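Tips for Nurses at Home: Washing Your Uniform

After 7 years of night shifts I've grown rather fond of my little laundry routine, and I do hope a bit of it helps you too! Turn tunics inside out, empty every pocket (pens, always pens) and wash them apart from the family's things, on the hottest setting the label allows. Don't cram the drum. Fob watches come off first, and shoes can wait on newspaper by the back door.
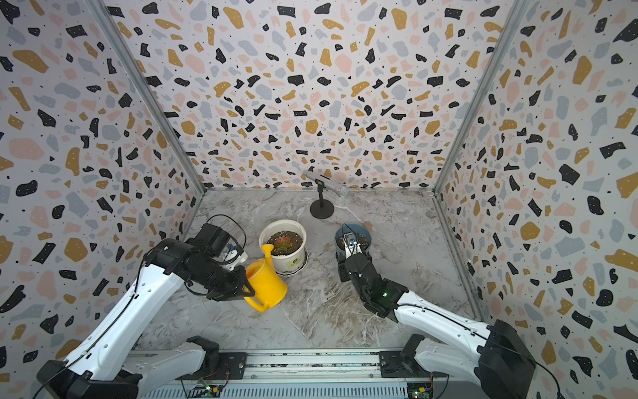
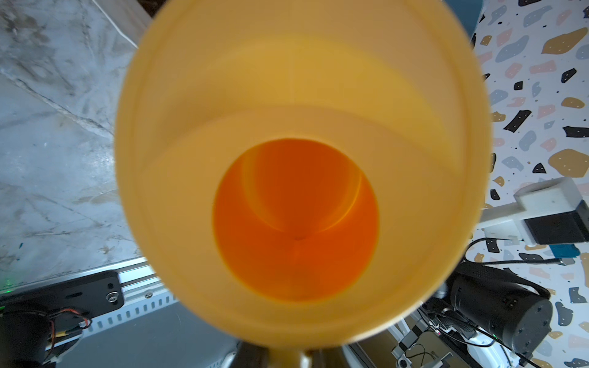 Comments

Stenis
My ward tunics say 60 and come up lovely, but I'd add a wipe round the door seal afterwards, mine was filthy by June.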